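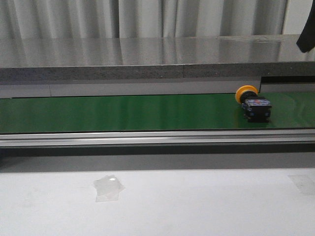

Otex support came back this morning to say that the drive sounds healthy to them, that a stop with no fault code nearly always means the stop input has opened for a moment, and could I please check everything between that terminal and the button before they'll think about a return. Fair enough. I'd asked for a new drive and I've been given homework, so I'm keeping it all in this ticket instead of on the backs of envelopes, and anybody else on Condivico with the same trouble can read along.

The setup first, as I was a bit breathless in the original message and left most of it out. The lathe is from 1937, came out of a repair shop in Pernside when it closed, and had a flat belt and a motor the size of a dog kennel when I got it. The motor on it now is a three-phase Urbańczyk, second-hand but very clean, driven by the Otex inverter off an ordinary single-phase supply. There's a forward/reverse switch, a speed knob, and a mushroom-headed stop button on a normally closed contact. All the controls are on a bracket behind the headstock and the drive is in a vented box on the wall.

The fault: it just stops. No bang, no smell, no error on the display. The motor ramps down exactly as though I'd pressed the button, and if I flick the switch to off and back to forward it starts again as if nothing had happened. Sometimes it's after five minutes and sometimes it'll run for up to 45 before it does it. It has never done it while I was watching the drive, obviously. It has done it in the middle of a finishing cut on a bronze bush I'd been working on all afternoon, and I had to go and stand in the garden for a bit.

Log starts here.

Entry 1, after tea

Went through the settings against the manual before touching any wires. Start and stop source is set to terminals, as it should be. Ramp times are what I remember choosing. I did find that the automatic restart was enabled, which I don't remember doing at all and which I do not want on a lathe, so that's off now. Support, if that's a factory default you might want to put it somewhere more obvious than the back of the manual.

Ran the spindle with no load and the knob set for 1000 rpm. It went on happily until I got bored and made a cup of tea, and it was still going when I'd finished drinking it. I stayed in the workshop the whole time, before anyone writes in.

Entry 2, same evening

Power off at the isolator, waited for the drive to discharge as per the label, lid off. Tugged every control wire. All tight. Tugged the motor wires. All tight. The earth was not brilliant – I got a bit of a turn on the screw – but it wasn't loose enough to wobble.

The inside of the box has more dust in it than I'd like. It's fine grey stuff, I think mostly from the time I skimmed that cast iron plate, and cast iron dust in an electrical box is a horrible thought. Vacuumed it, brushed it, vacuumed it again. I've ordered some filter mat for the vents. Did it straight away on my phone or I'd have forgotten.

Put it all back together and ran it again. Stopped after a few minutes! I was so pleased. Display said stop, no fault code, same as ever.

Entry 3, next morning

Reply from support overnight asking if I could put a temporary link across the stop input and run the lathe without the button in circuit. I wasn't keen on that, as it leaves me with no stop button, so I did it with the belt off and the isolator in reach. Motor only, nothing attached to it and nothing for it to grab.

With the link in it ran all morning. I did the accounts on the bench next to it (not a nice way to spend a morning, the noise of a bare motor gets right into your teeth) and it never missed a beat. So the drive is fine and I take back what I said in my first message about build quality. I also said something about the price, and I take that back as well, mostly.

Link out again, button back in, belt back on. I'm putting that in writing because I've read enough posts from people who left the link in.

Entry 4, about lunch

Meter on the stop button with the wires off it. Closed with the button out, open with it pressed, closed again when released with a twist. Did it over and over, pressed it slowly, pressed it quickly, leaned on it sideways, tapped it with a screwdriver handle. It read solid every single time. I really wanted it to be the button. It's the cheap bit, it's the easy bit to get hold of, and it's the bit that gets a handful of swarf thrown at it every day.

I did take the contact block off its collar and look at how it clips on. I've heard of these coming unclipped, and with a normally closed contact you can then hit the button as hard as you like and nothing opens. Mine was clipped on properly. Worth a look if you've got one, though, it's a minute's work.

Entry 5, mid-afternoon

Right, wiring. The control cable goes from the button along the back of the headstock, down behind the gear cover and up the wall in a bit of flexible conduit. When I fitted it I ran it in the same conduit as the motor cable. I can hear the groaning from here. The manual says to keep them apart and to use screened cable for the motor, and mine is screened, but I'd only earthed the screen at one end, and I suspect I'd done that badly.

Question for support at this point: can pick-up from the motor cable really be enough to look like an open stop contact? I'd have thought it would need to be something fairly dramatic.

Reply, which was quick: it can, but on a run that short they'd be surprised, and they'd look for a broken conductor first, especially anywhere the cable moves or gets warm. Separate the cables anyway. Earth the screen at both ends with a proper clamp and not a twisted tail. Yes. It was a twisted tail.

Entry 6, evening

Pulled the control cable out of the conduit with the meter clipped across the far ends and the beeper on. Beeped all the way along. Got to the part that goes behind the gear cover, bent it gently and the beeping stopped. Bent it back and it started again.

I might have shouted.

The insulation looks perfect there, not a mark on it. I slit it open and the copper inside has gone, there were a few strands just touching and the rest were snapped clean through. I'd used solid-looking stuff from an old alarm installation, very few strands and quite stiff, and I'd cable-tied it to a bracket which moves slightly every time the back gear is engaged. So it's been flexed at the same spot ever since I fitted it. When the headstock gets warm I suppose everything shifts by a hair and the ends part company. It explains why the thing behaved so nicely on my tea test as well, the headstock was stone cold.

Also explains why it got worse in August, when the workshop is like an oven by mid-afternoon. I'd put that down to the drive overheating and spent money on a fan. The fan is quite nice, I'm keeping the fan.

Entry 7, next day

New control cable in, proper flexible multi-strand, six cores so that I've got spares for when I finally do the foot brake. It goes round the other side of the headstock now, nowhere near the gear cover, with a loose loop where it crosses to the wall. Ferrules on every end. Motor cable has the conduit to itself, with the screen clamped at both ends. The earth screw in the box has a shakeproof washer under it.

I tested the stop button before anything else. Motor stops, won't restart when the button is twisted out, needs the switch going back through off. Did that in forward and in reverse.

Then I ran it under load for the rest of the day, and remade the bush, which came out better than the first one would have. No stops except mine.

A couple of things left over. The speed display still reads slightly higher than my hand tacho, but I think that's my pulley ratio and I'll raise it separately if I can't sort it out. And could someone tell me whether the filter mat on the vents means I need to derate the drive at all? The manual gives clearances round the box but says nothing about mat. It's on now and the heatsink feels barely warm after a long cut, so I'm not losing sleep, I'd just like to know.

You can cancel the return request. I've still got the label you sent, so tell me if you need it back, otherwise it's going in the bin.

My tickets Knowledge base Downloads Contact Log out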